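Kitchen Corner at Flaltness: the dish drawer photos

17th September

Okay, a few of you have been asking for the kitchen pictures, and I keep saying "this weekend" and then going outside instead. So it's Sunday, it's raining, I have coffee and I'm finally putting up a gallery page! Just 3 pictures this time. I have plenty more of the hallway and the mail room, but those can wait for their own page.

If you're new here: Flaltness is the shared workspace where I rent a desk. We have a little kitchen at one end, and I've somehow become the person who cares most about it. It used to have a freestanding dish rack on the counter that took up all the good space, and plates piled up next to it until somebody got fed up. Priya Kowalczyk lobbied for a pull-out drawer for months (she had printouts) and when the spring rent credit came through we had $600 to play with, so in it went. Hammad Magsi put it together over two evenings and only swore at the runners on the second one.

Let's start down low. I went back and forth on carpet in a kitchen. I know, I know. My mother nearly hung up on me. But it was the same gray carpet that runs through the rest of the floor, and pulling up one corner meant finding something to put down in its place, and the quotes for that were silly. So the carpet stayed, and so did the old office chair that everyone sits on while the kettle boils. I love how the steel looks against all that gray. 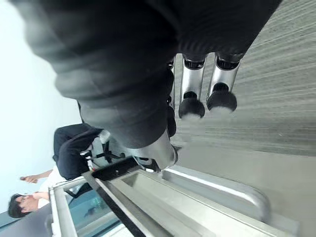
Brushed steel rails, a curved metal handle and the black office chair, with the gray carpet behind.

Cletus Hutchins thinks there's too much gray in the place and wants a rug. A red one, if you please. We've had the rug conversation at least three times and I'm holding firm until somebody agrees in writing to be the one who shakes it out. Kenji Schumacher suggested carpet tiles from Proltbridge, which we could lift out one at a time when someone drops a curry. Not a bad idea, and I've sent off for samples. If they come in anything besides beige and "oatmeal" I'll post them.

For now, it's gray all the way, and a vacuum on Fridays. 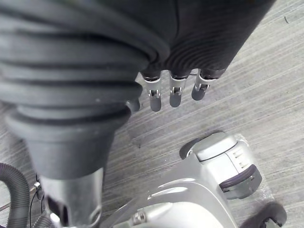

More of the carpet. Gray goes with everything, right?

On to the drawer, the part you came for. We've been living with it since the spring and I'm still a little smug about it. Plates go upright between the prongs, cups get wedged in wherever the wires will hold them, and the whole thing pulls right out so you can get at the back without crawling. The black inside looks sharp against the white cabinet fronts, too. I'd been worried it would look like an oven.

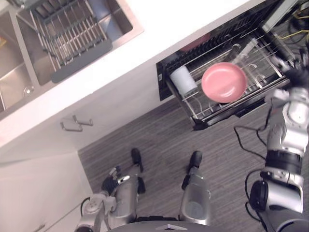 The pink plates were Priya's choice and I was rude about them for a whole week, and then I caught myself reaching past the plain ones to get a pink one. They came from Wattanapong, the homeware place near the bus station, and they had a matching bowl that I should have bought and didn't. Of course it was gone when I went back.

We kept the drying rack in the sink as well. Priya says that defeats the purpose of the drawer. I say a dripping saucepan has to go somewhere, and it sits nicely in the basin with the other one left free for washing up. Szabolcs Somogyi is on my side, for the record, and he does more dishes than the rest of us put together.

Still on the list: a hook for the towels, a decent lamp over the counter, and new liners for the cupboards (Dutcombe has a green stripe I like). I'll do the hallway pictures next, and yes, Cletus, I'll include the coat stand.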